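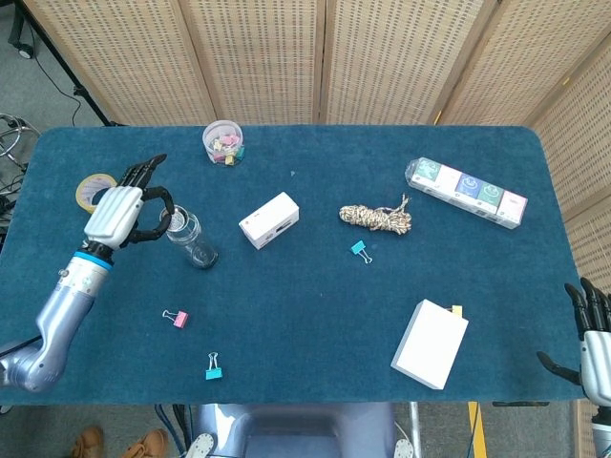 Clumport Community Help — Offices and Shared Rooms

Sorting small supplies on a shared work table

Posted by Yanti Yusof, 11 Jan 2023

I am responsible for the shared work table at our center. Binder clips, tape, rope, small boxes and water bottles are regularly left on it together. The clips are meant to be kept in a clear plastic cup, but several are always found elsewhere on the table. The surface is carpeted, and small items do not slide when one tries to sweep them together. I would be grateful for advice on a storage arrangement that users will follow without supervision.

Plollov

We recommend that drinks be dealt with first. A bottle lying on its side should be removed from the table before any sorting begins, as carpet holds moisture and cardboard boxes are easily spoiled. Clips may then be returned to the cup by hand. Please fold the metal handles flat against the clip where possible — a cup will hold considerably more this way. Rope should be coiled, tied once at the middle and stored in a drawer. Packs of small boxes should remain in their wrapping until they are needed.

Our office allows 5 minutes for this at the close of each session. A written notice was posted in March and has been generally observed.

Rivano

Use a tray with a rim.

Oei

I concur with the advice on drinks. I would not, however, keep clips in a cup, which tips over readily on a soft surface. A shallow box with a lid is preferable. Tape may be stored in the same box, provided the loose end is folded under. The carpeted surface itself should be vacuumed with a brush attachment after it has been cleared.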